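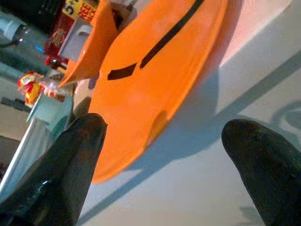
Dough rising too fast in a hot kitchen

Home Baking Board > Yeast Breads > Troubleshooting

porchlight_dan
Sat 17 July

My sandwich bread has gone bad on me since the weather turned. Same recipe all year: 700 grams of bread flour, 455 grams of water, 14 grams of salt, 7 grams of instant yeast, a spoonful of sugar and a little oil. I mix by hand in a big bowl, knead ten minutes, cover it and leave it on the counter.

In February the first rise took close to two hours and the bread was great. Now it has doubled in under an hour. I shape it, it fills the pans fast, and then it sinks in the oven. The top is wrinkled and pale and the inside smells a bit like beer. The kitchen was 84 degrees this morning before I turned the oven on. We don't have air conditioning.

I've tried watching it more closely but I have kids and I can't stand there all morning. Is there a fix that doesn't mean buying anything?

millrace
Reply #1

Sounds like it's overproofed in the pans. Sinking, pale crust and the beer smell all go together. The first rise can take a fair amount of abuse if you punch it down, but the second one can't. At 84 I would be checking the pans at 25 minutes.

First thing I'd do is cut the yeast. 7 grams is a full packet and that's already plenty for that much flour. Try 4.

teoh_bakes
Reply #2

Use cold water. What are you using now?

porchlight_dan
Reply #3

Warm from the tap. The recipe says "lukewarm" so I've always done that.

teoh_bakes
Reply #4

There's your problem then. Flour is sitting at room temperature, so it's 84 too, and you're adding warm water on top of that. The dough probably starts in the high 80s.

The way I was taught: pick the dough temperature you want, say 76. Multiply by three, so 228. Take away the room temperature and the flour temperature. 228 minus 84 minus 84 leaves 60. So the water should be 60 degrees. If you use a stand mixer you go colder still, as the mixer heats the dough. By hand you can mostly ignore that.

60 is tap water with a couple of ice cubes in it. Weigh the water after you take the ice out.

Aisyah Teoh

millrace
Reply #5

That's fine for where the dough starts, but it won't stay at 76 in an 84 degree room. After an hour it's caught up most of the way. I still say less yeast. Water temperature is only half of it.

teoh_bakes
Reply #6

A batch that size takes a good while to warm through. I've put a probe in mine plenty of times. And if you cut the yeast by half and keep everything else warm, you get a slow start and then the same runaway at the end. I'd do the water first and change nothing else, so he can see what it did.

bluegate
Reply #7

Put it in the fridge. I mix at night, straight into the fridge, shape in the morning when the kitchen is coolest. Been doing this every summer for years. Better flavor too.

porchlight_dan
Reply #8

Fridge is packed most of the time, but I could maybe clear a shelf. Do you use the same amount of yeast for that?

bluegate
Reply #9

I use half. It keeps going for the first couple of hours until the middle of the dough gets cold. If you put a full packet in and the dough goes in warm, it can lift the lid off. Flatten it out some before it goes in so it chills faster.

In the morning shape it cold. It'll feel stiff. The pans then take an hour and a half or longer to rise even in summer, which gives you some slack.

Aniko_L
Reply #10

One thing that hasn't come up: how do you decide it has doubled? A wide bowl with sloping sides makes it very hard to judge. The dough spreads out before it goes up, and it can be well past double when it still looks low. I moved to a straight-sided tub and put a piece of tape at the starting level. My bread got more even that same week.

If you want to keep your bowl, cut off a small piece of dough after kneading and press it into the bottom of a straight drinking glass. Put a rubber band at the level. Keep it beside the bowl. When the piece in the glass has doubled, so has the rest, near enough. No purchase needed.

millrace
Reply #11

The small piece will warm up faster than the main dough, so it runs ahead a bit in a hot room.

Aniko_L
Reply #12

Yes, it does. With this problem I would call that an advantage.

hikham_hollow
Reply #13

I'm up in Hikham at 4,000 feet and I get this all year, not only in summer. Dough rises faster up here with the lower air pressure. What I do is cut the yeast by a quarter and let the first rise happen twice: rise, punch down, rise again, then shape. The extra rise gets some flavor back. Dan, are you at any altitude?

porchlight_dan
Reply #14

No, Pollstead. Flat as a board and humid.

hikham_hollow
Reply #15

Then ignore the altitude part. Humid might matter for your flour though. Flour picks up moisture if it's stored in a paper bag and the dough ends up softer. I hold back a couple of spoonfuls of water in wet weather and add them only if it needs them.

ovenside
Reply #16

What brand of flour? I had sinking loaves for two months and it was the flour. I'd switched to the Ongart all-purpose when the store was out of bread flour, and it couldn't hold up that much water. Went back to bread flour and the trouble stopped.

porchlight_dan
Reply #17

It's the Ongart bread flour, the one in the blue bag. Same as I used all winter, so I don't think it's that.

ovenside
Reply #18

OK, probably not that. What about the oven? Mine is an old Skarnovden and it runs cool when the house is hot, or at least the light clicks off before it's really up to temperature. A slow oven gives overproofed bread more time to fall over.

millrace
Reply #19

The pale top is more likely the yeast having eaten through the sugar. But an oven thermometer is never wasted.

teoh_bakes
Reply #20

Agree with millrace on that one. Also Dan, start preheating when you shape, before you cover the pans. If you wait until the pans look ready and then turn the oven on, that's another 20 minutes of rising in a kitchen that's getting hotter by the minute.

porchlight_dan
Reply #21

I have been waiting until they look ready. Will change that.

Plan for tomorrow: water at 60, same yeast, glass with the rubber band, oven on at shaping. If that doesn't do it I'll try 4 grams of yeast, and then the fridge.

bluegate
Reply #22

You'll end up at the fridge. Everybody does by August.

porchlight_dan
Reply #23

Reporting back. Used ice water down to 60. First rise took an hour and 20 by the glass. Pans were ready in 35 minutes and the oven was already hot. Loaves came out domed, good brown, no wrinkles. Crumb is a little more open near the top than I'd like but the kids have already eaten most of one.

Kitchen was a few degrees cooler than last time, so it isn't a perfect test.

millrace
Reply #24

Open near the top means it was still a touch over, I think. Try pulling the yeast back to 5 next time and keep the cold water. Then you've got both.

teoh_bakes
Reply #25

Or just put the pans in five minutes sooner. Good looking result either way.

Aniko_L
Reply #26

When you poke the shaped loaf with a floured finger, how fast does the dent come back? Slowly and not all the way is when I bake. If the dent stays exactly as you left it, you've waited too long. I check the end of the loaf, where a mark doesn't matter.

porchlight_dan
Reply #27

Didn't poke it. I'll do that on the next batch, with 5 grams. Thanks all.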